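Wakell Opens Guest Toiletry Refill Service at Tarnside

TARNSIDE, Monday, August 19, 2024 - Wakell, a supplier of bathroom goods to small hotels and guesthouses, today opened a toiletry refill and packing service at its Tarnside site. The service starts with 77 guesthouses and will serve 141 by November.

Customers choose the items they want for each room, and Wakell packs them as one set. A set can mix pump bottles, squeeze tubes, small bottles and flat packets. Pump bottles may be sent back for refilling.
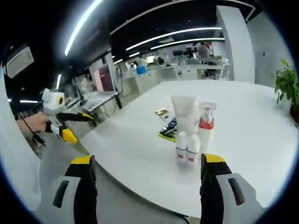

Dizon Press Office

The clear pump bottle with the red collar is shown with a white tube and two small white bottles. Flat packaged items go in last, beside the bottles.

Orders placed by noon leave Tarnside within 4 working days. The smallest order is 348 sets, which may be split between two addresses. Labels can be printed with the name of the guesthouse at no added charge.

Stock and billing for the service run on Genix, the ordering system Wakell customers already use. Current account holders do not need to sign up again.

Price lists and sample sets are available from the Wakell sales office in Tarnside.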